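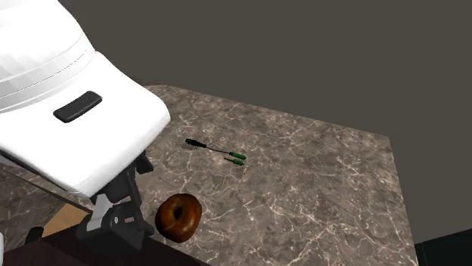
Lejla Georgiou wrote:

> I pulled the branch last night and ran the counter set with the
> rope and bagel layout. The planner still returns no path for the
> bagel more often than I expected, and when it does return one the
> wrist goes out wide and comes back in. Is the collision margin
> being applied twice? I see it in the scene loader and again in the
> checker. Also the rope comes through as one solid lump in the
> planning scene. I thought we had agreed to split it.

Yes to the first one. The margin goes on when the loader inflates the meshes, and the checker adds its own on top. With an object sitting that close to the wrist at the start pose, the doubled margin is enough to put the start state in collision. The planner then nudges the start until it is free, and the wide swing you saw comes from that nudge. It has been like this since we merged the Keno loader in June. I had missed it because my own test layouts all keep the objects in the middle of the counter.

I have taken the inflation out of the loader and left it in the checker. Please do not put it back in the loader even if it looks faster. The loader result is cached, and when somebody changes the margin in the config the cache does not know.

Numbers from the same seeds, bagel as the target, before and after the change:

before: 300 runs, 139 with no path
after: 300 runs, 4 with no path

The 4 that are left are all the same kind of failure. The grasp sampler picks a point on the near side of the ring, the fingers would have to go below the front edge of the counter, and the checker says no, correctly. The sampler should throw those out before they reach the planner. Corina Grecu has a patch for that in Nilladham but it depends on the newer transform code, and I would like to keep the two changes apart.

On the rope: we did agree to split it, and the split is in the asset, but the loader takes one convex hull for anything that has no joint tags. The rope has none. So the cord and both green handles end up inside a single hull, and a lot of free marble gets marked as occupied. For now you can set

hull_mode: per_part

in the object entry and you will get separate hulls for the handles and the cord. It is slower to load. I have not measured how much slower on anything but my own machine, so I will not quote a figure. Yareli Barrera asked off list whether this should be the default. I think it should be for long thin things and should not be for everything else, but I don't have a good rule for telling the loader which is which. Suggestions welcome.

Two smaller items while I am in here.

The bagel mesh has a real hole in it but the collision shape does not. If you write a grasp that puts one finger through the middle, the viewer will look fine and the checker will reject it every time. Seed 555 is a good one to look at if you want to see this happen. The fix is to run the decomposition on it the way we did for the mug handles. I have not done that yet.

The checker log prints link names from the old arm description, so what it calls "forearm_b" is now two links. I wasted most of an afternoon on that. The names are fixed in the branch, but anyone who greps the logs with a script will need to change the script. I know Tamara Moldovan has at least one of those.

To test, rebuild from the top, delete the cache directory by hand, and run the counter set as usual. The delete matters. If you skip it you will load the old inflated meshes and see no change at all, and then write to the list to tell me it does not work — Roltby did the same to me twice last year with its own cache.

If there are no objections I will merge the margin change on its own and leave hull_mode as an option until we have a rule. The sampler patch can go in after that.

Lejla, could you send me the config you used? I get the wide swing with the default one, but yours sounded worse than mine and I would like to be sure it is the same bug.

Senga Aitken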